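Food and Place, Session 4: What an Estate Can Sell
Notes by Anikó Lakatos

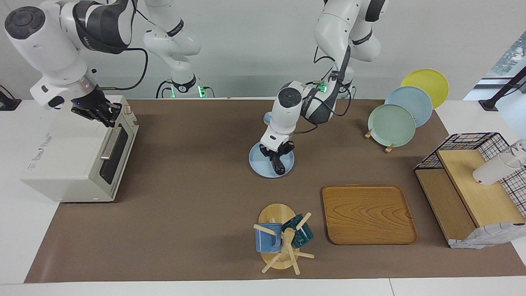

Fig. 1. Toaster oven and dish rack with plates.

Last time we left the Stolach estate with a leaking roof, a well-liked cheese and no money. Today we look at the cheese. The roof can wait, as it has been doing for decades.

1. The product

Stolach is a hard cow's milk cheese, washed in cider and aged on the estate. The recipe came from a dairy manager who wrote everything down except the quantities. When production restarted, the family spent a whole winter making cheese that former workers tasted politely and handed back. The version now sold is their best guess. Keep this in mind when you get to the word "traditional" on the label, where it appears twice.

2. The milk

At first all the milk came from the home herd of 47 cows. Demand went up, the cows did not, and a second supplier was found at Flalley, over the hill. The grazing there is wetter and the milk has less fat in it. Some customers say they can taste the change. Most of those customers started saying so after the local paper reported it.

For discussion: if half the milk comes from Flalley, is it still an estate cheese? Be ready to argue the side you don't believe. I will be assigning sides.

3. The price

A wheel leaves the dairy at one price and reaches the city at something close to double. The reading breaks this down. Pay attention to the line marked "storage," because aging cheese is money sitting on a shelf, and the bank does not accept rind as collateral. In November the estate had 913 wheels in the cellar and could not pay its electric bill.

4. Two ways out

Issa, the neighboring estate, sold its name to a packaged food company and now collects a fee for crackers it has never baked. The family seems happy. The crackers are fine.

Clalo went the other way and closed its shop to everyone but members, who pay up front and take whatever is ready. It has 2000 of them and a waiting list. It also has a newsletter, which I have put in the reading packet so that you may suffer with me.

Stolach has so far done neither. The minutes of the family meeting (packet, last item) are worth reading for the uncle alone.

For next time

Read the Clalo newsletter and the family minutes. Write one page on which route Stolach should take and who would lose by it. Due Mon 14 February, on paper, with your name on it. Last term I got several that were anonymous, and one of them was very good.

Tasting is at the end of class. Tell me beforehand if you can't eat dairy, and please leave some for the back row.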